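Back into the sourdough, and a word about rye

7/27/21

So the rye starter is alive! I wasn't going to write about it until I had a loaf worth eating, and as of last night I do, so settle in.

Some of you will remember I gave up on bread in December. It was stinking hot, the kitchen was unbearable by ten in the morning, and my old white starter had gone the colour of dishwater and smelled like nail polish remover. I tipped it down the sink and felt nothing but relief. Then the cold weather came round again, and Tetsuya Ueda from the Utembridge allotments handed me a jam jar over the fence with a spoonful of brown sludge in the bottom and said, "Feed it rye, leave it alone." I have done both of those things, mostly, and I'm completely hooked.

If you've only ever kept a wheat starter, rye will surprise you. It's thick, more like wet cement than batter, and it doesn't get those big dramatic bubbles on top. What it does is puff up into a dome and crack a bit, and when you drag a spoon through it the inside is all webby and full of little holes. The smell is gorgeous. Apples, a bit of malt, something like the inside of an old cupboard (in a good way!). I've caught myself taking the lid off just for a sniff on the way past.

The flour I'm using is the wholegrain one from Matsuda, the little mill out past the river. They grind it coarse and it drinks water like you wouldn't believe. My first attempt I used the same amount of water I'd use for a white loaf and ended up with a brick that I could have propped the shed door open with. The second one I went too far the other way and it poured out of the tin. Number three was last night's, and it is a proper, dense, sour, sticky loaf with a crust that fights back a little. 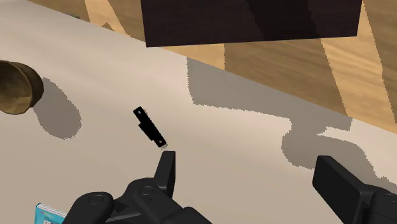 The biggest change for me has been giving up on kneading. You don't knead rye, or at least you don't knead it and expect anything to happen. It never goes smooth and stretchy. You stir it with a wet hand or a sturdy spoon until there's no dry flour left, scrape it into a greased tin, smooth the top with wet fingers and walk away. I spent years learning to shape a tidy round loaf and none of it is any use here — and I don't mind one bit. I mix it after dinner, it sits overnight somewhere cool, and in the morning I'm ready to bake before I've finished my first cup of tea.

The other thing is waiting to cut it. With white bread I've always been the person sawing the end off while it's still steaming and burning my mouth on the butter. With rye you have to leave it a full day, wrapped in a tea towel, or the middle is gummy and sticks to the knife. I managed 31 hours with this one, and I deserve a ribbon. It was so much better for it. The slices came away clean and thin, and it had this deep, almost sweet flavour that the offcut I sneaked from loaf number two never had.

I had it with cold butter and the last of the pickled beetroot, then again for lunch with a sharp cheese from Elletti (the crumbly one in the wax, if you know it), and then toasted at about four in the afternoon with marmalade, because who's going to stop me?

A few people asked in the comments last time about tins. Mine is a plain old Lakik one with high sides that I found at the op shop, and the lid is long gone, so I cover it with foil for the first half of the bake. Grease it more than you think you need to. Then grease it again. I've had one loaf leave its entire bottom behind and I was nearly in tears.

Next I want to try it with caraway, and after that with a handful of cooked grain through the dough, which Tetsuya swears by. He soaks his in leftover coffee. I was doubtful until he let me try a slice, and now I'm saving the dregs from the pot every morning in a jug at the back of the fridge.

If anyone near Utembridge wants a bit of starter, bring a clean jar. There's plenty, and it's growing faster than I can bake.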